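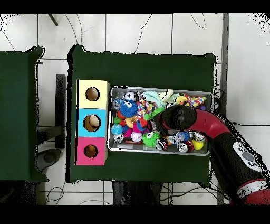
Football and blue spiky toy in the metal tray, stacked boxes to the left

From: Milagros Chambi
To: felisero-list
Date: March 2, 2020
Subject: Re: Grumilard: item records versus set records for loose toys

Thodoris Kalogeropoulos wrote:

> We are moving the Hivov toy library from a card index to Grumilard
> and I have got stuck at the first proper decision. The import
> template wants one row per "loanable unit". Jigsaws and board games
> are easy enough. Loose toys are not. We lend them by the tray, and
> members also ask for single things out of a tray.
>
> If I enter every toy as an item I get 238 rows before I have even
> started on the dressing-up clothes. If I enter the trays as sets I
> lose the single loans. Can a set be broken and put back together
> without losing its loan history? The manual says "sets may be
> dissolved", which sounds rather final.
>
> Second question, on labels. The Katsaros ones came off within weeks
> when we tried them on the card boxes. Is anyone using something
> else?
>
> Thodoris

Thodoris,

Do not use Dissolve. It deletes the parent record, and the loan history hangs off the parent. The children survive with new numbers, so any label already printed for them is wrong from then on. There is no undo, and the nightly backup restores the whole database or nothing.

What you want is a set with detachable children. It is in the manual under "Kits", in the chapter on sewing machines, where few people will look for it. Each child gets its own row with the parent's number in column F and a D in column G. The D allows the child to go out by itself. While it is out, the parent shows as "available, incomplete" and can still be lent. When the child comes back the parent goes back to "available" without anyone touching it.

Two warnings.

First, the incomplete flag is worked out at check-in and at no other time. If you edit a child by hand, for instance to mark it lost, the parent will go on saying it is complete until it next passes over the desk. Run "Recalculate parents" from the maintenance menu after any editing session. On our data it takes under a minute.

Second, a child can have only one parent. If toys drift between trays, as ours do, you must either move the child record each time or accept that the tray record is wrong. We accept it for anything cheap.

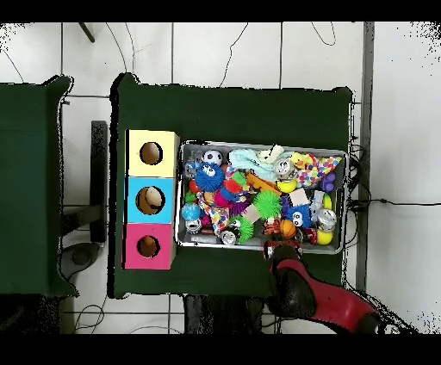

Tray with the duck, polka-dot cloth and clear container

That leads to your 238 rows. I would not enter them all. We give an item record only to things a member has asked for by themselves, or that cost enough to be worth a replacement charge. The rest goes in the parent's contents note as plain text. The note prints on the loan slip, and the member ticks it off at home. It holds 90 characters per line and 20 lines. Longer lines are cut without a message, so keep an eye on that if you paste from a spreadsheet.

Wording of the note matters more than I expected. Put the noun first and the colour second — "duck, yellow" and so on — as the search looks at the first word of each line only. Use one word for one kind of thing throughout. We had "cloth", "scarf" and "fabric square" in three different notes for what was the same stock, and the October stock-take came out short on all three.

Do not put counts in the note if you can avoid it. There is a separate quantity field, and the stock-take report reads that field and ignores the note completely.

On import: save as CSV with semicolons, whatever the template says. Parents must come before their children in the file. A child whose parent has not been read yet is imported as an independent item and a line is written to the log, but the screen still reports success. Read the log.

Labels. The Katsaros paper ones are poor on anything with a coating and worse on anything that gets wiped down. Their polyester ones are a different adhesive and have held for 2 years on our metal trays. On card I would not stick anything directly. We use a tie-on tag through a punched hole, number in pencil, covered with clear tape. Grumilard will print tags if you choose the "garment" layout and set the top margin to nil.

For soft toys we do not label the toy. The number goes on the bag.

I have a cut-down import file with one parent and its children laid out in the right order, and can send it off-list. Which version are you on? Column G moved between the last two releases, and if yours is the older one the D belongs in H.

Milagros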